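Vidar Ekström
18 posts
May 18, 2019

1/ I am moving from the apartment in Sundport in July and I started already with the soft things. Clothes, bedding, towels, the curtains. I write my method in this thread, maybe it is useful for somebody who also moves without a car.

2/ Why soft things first: I can live without the winter blankets for two months. Plates I need every day. My sister says start with books. I tried it last time and then I had 14 heavy boxes in the hallway and no place to walk.

3/ Bags. I use big white plastic bags for everything that cannot break. Boxes only for the kitchen and for papers. I bought one roll and paid 110 for it, which I think is too much, but the thin ones tore on the stairs in my last move.

4/ Before packing, everything gets washed and must be fully dry. I let the thick blankets hang one more day even when they feel dry to the hand. A closed bag for two months is a long time for a little bit of water.

5/ Do not fill the bag until the top. I stop when I can still take the two sides together and make a knot with a good tail. The tail is the handle later.

6/ Fold or roll? I fold the sheets, because I want them flat in the new closet. Sweaters I just put in. I used to roll them very nicely and in the new place they all had to be folded again anyway.

7/ One bag, one person or one room. I mixed them one time, and Adom was looking for his socks until the end of the week. He still talks about it.

8/ Labels: a piece of paper tape with the name of the room, on the side and not on the knot. On the knot it falls off. Marker directly on the plastic did not stay well for me, it came off on my hands and then on the wall.

9/ Question from Augustina Dankwa, if I press the air out. Yes, but gently. I lie the bag down, put my arm over it and push slowly to the open end. If you sit on it the seam opens. I know this from the green bedspread.

10/ Pillows are the exception. I do not press them at all. They take a lot of room and I accept it.

11/ Somebody asked about vacuum bags. I had two of them, and after a month both were full of air again. Maybe I closed them badly. I do not want to say they are bad, but I will not buy more.

12/ Now about how to put the bags down. I lay them on the side, with the lumpy part where it wants to be. If I make them stand they fall over in the night and I wake up.

13/ A full one looks like this, wrinkled all over and not pretty, and that is fine for me.
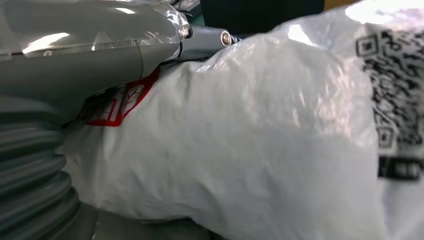
14/ Stacking. Two bags high, not more. The bedding goes under and the clothes on top. I keep them away from the radiator and from the window where the rain sometimes comes in.

15/ Carrying. One bag in each hand down the stairs is better for my back than one big one in both arms, and I can see my feet. Ignacio Garrido has promised to help me with the van, and I have promised him dinner.

16/ The first night bag. I pack it last and it goes in last, so it comes out first: one sheet, one blanket, one towel, clean shirt for the morning. I tie a red string on it. In my last move I slept under my coat.

17/ What I still have to do: the curtains from the bedroom (I wait until the last week, the sun is there at five in the morning), the table cloths, and one drawer with scarves that I do not want to open.

18/ If you know a good place to give old towels in Sundport, please write to me. The animal shelter near the bus station already said they have enough. I have one full bag of them by the door.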